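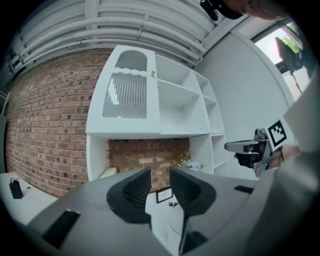
Forsberg Student Robotics Team, Applied Automation Stream

Product review: Drernier hand-held gripper kit
Kvido Říha, Ya-wen Ng
February 2019

1. Scope
The kit is sold by Belline as a pair of hand-held grippers for recording household tasks. We assessed it for grip, marker layout and operator comfort. Price and warranty were left out.

2. Method
Trials were run at a white shelving and desk unit against a brick wall. Each operator held one gripper per hand. The target was 1,000 recorded grasps; we logged 2,138, of which 16 were discarded for lost tracking.
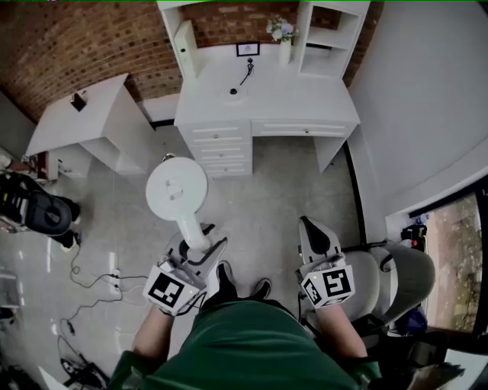 Figure 2. Operator's view with both grippers and their marker cubes.

3. Findings
The patterned faces can be seen from above when the grippers are held forward. Cables run down along the left gripper and caught on one operator's sleeve during turns. The curved fingers centred small objects well but handled flat items poorly. Grip labour increased noticeably in longer sessions.

4. Recommendation
Buy one kit, subject to a cable clip being fitted. Signe Holmgren will repeat the flat-item trials in July using the Rutomwood pads.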